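We use cookies to remember your preferences and to see which posts people read. By carrying on you agree to this. Accept / Manage settings

The new hands at Clitcombe

April 2020

I've been meaning to write this one for a while, and with the kitchen table now doing duty as my desk I've run out of excuses. Several of you asked, after my grumbling post in March, what was going on with the robots at work and whether we were all going to be out on our ears. The short answer is no, or at any rate not yet. The long answer needs a cup of tea.

For those new to the blog, I've spent 9 years at Rosser, in the Clitcombe building, where we sort, check and repack returned toys and puzzles for shops up and down the country. It's fiddly work and I'm fond of it. There were 39 of us on the benches when I started, and there are fewer now, though that has more to do with the Tanetholm site opening than with anything that has a plug on it (half my old friends moved over there for the shorter drive, and I can't say I blame them).

Last autumn the company took on a project called Flikarik. The idea is that a pair of robot arms learns the handling part of the job – picking a thing up, turning it over, setting it down in a tray – and leaves the deciding to us. Is it scuffed? Would you be happy to give it to your niece? Those questions still come to a person, and I'm glad of it, because I've got strong views on what you can give a niece.

I went in to have a proper nosey before we were all sent home. I'd pictured something like the arms you see welding cars on the telly, great orange brutes behind a cage, and what I found was a tabletop with two silvery arms and a proper set of fingers on each. They had it on the puzzle cubes, which are my own least favourite thing to handle, what with the stiffness I get in my thumbs come the afternoon.

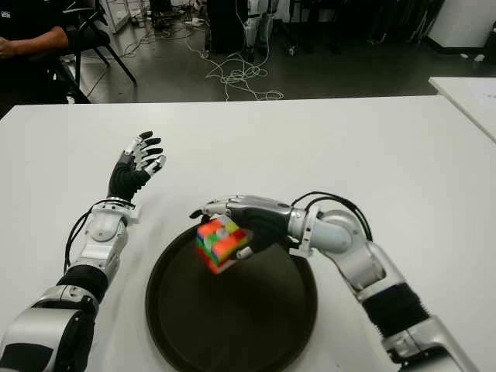

My sister read a draft of this over the phone and told me that I was being far too nice about it, that at her place the machines were also only going to do the dull bits, and that the dull bits were what she used to do while she had a chat and rested her head. I've thought about that a good deal since. She has a point! When you take the easy lifting out of a day, what's left is all judgement, one choice after another, and by four o'clock you can feel quite wrung out. We noticed it in the trial weeks. Two of us did nothing but look and decide, and we both went home with headaches.

To be fair to the managers, they listened. We now swap over after 2 hours, and there's a bit of ordinary bench work kept back for anyone who wants it, which I usually do. There was also a training course, 6 sessions, with a decent lunch at the first one and biscuits thereafter. I learned how to stop the arms, how to start them again and how to write up a fault so that the engineers don't ring me to ask what I meant by "gone funny".

What I'd like to know, and haven't had a straight answer on, is what happens to the pay grades. If we're doing the harder half of the job, it ought to say so on the payslip. I've asked twice and shall ask again once the building is open.

In the meantime my thumbs are having a lovely rest, the beans are in, and I've got as far as the sleeves on the green cardigan.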